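Movberg Sermon and Parish Letter Corpus: Data Card

Summary
The corpus holds 3,366 transcribed texts from small Protestant congregations: sermons, closing addresses, pastoral letters and church newsletters. It was prepared for research on how clergy write and speak about the founding, merger and closing of churches. All texts are in English. 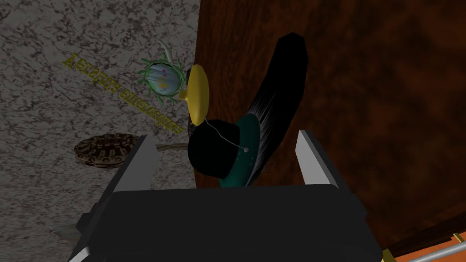 Texts were contributed by 15 congregations under written agreement. Each agreement names the person entitled to withdraw material. More than 2,400 of the texts are sermons; the remainder are letters and newsletters.

Transcription
Handwritten sources were typed by two readers working separately, and differences were settled by Amber Van Wijk. Scripture quotations are kept as spoken, including misquotations.
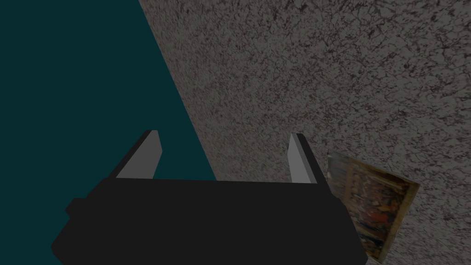 Spelling was left unchanged. Hymn numbers, service times and giving totals were removed from newsletters. Illegible words are marked with a question mark in square brackets.

Fields
text_id: permanent identifier
genre: sermon, letter or newsletter
passage: main Bible reference, if stated
occasion: Advent, Easter, funeral, farewell, ordinary
body: full transcription
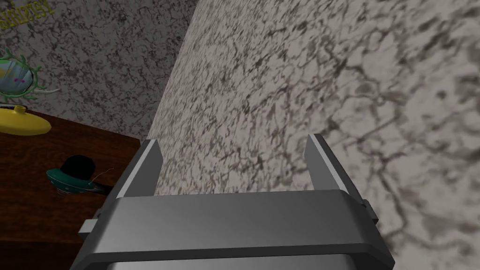
Privacy
Names of living members were replaced with initials. Prayer requests concerning illness were deleted in full. Preachers are named only where they gave consent.

Known limitations
Rural congregations are overrepresented. Recordings with no manuscript were excluded, so extempore preaching is largely absent. In 13 sermons the closing page is missing.
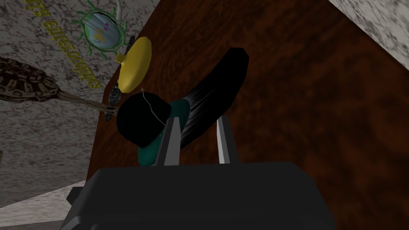 Access and contact
The corpus may be used for non-commercial research. Requests should be sent to Frans Martens at the Movberg office. Corrections are handled by Tín Ngô and entered in the next release.

Last revised: Nov 2, 2024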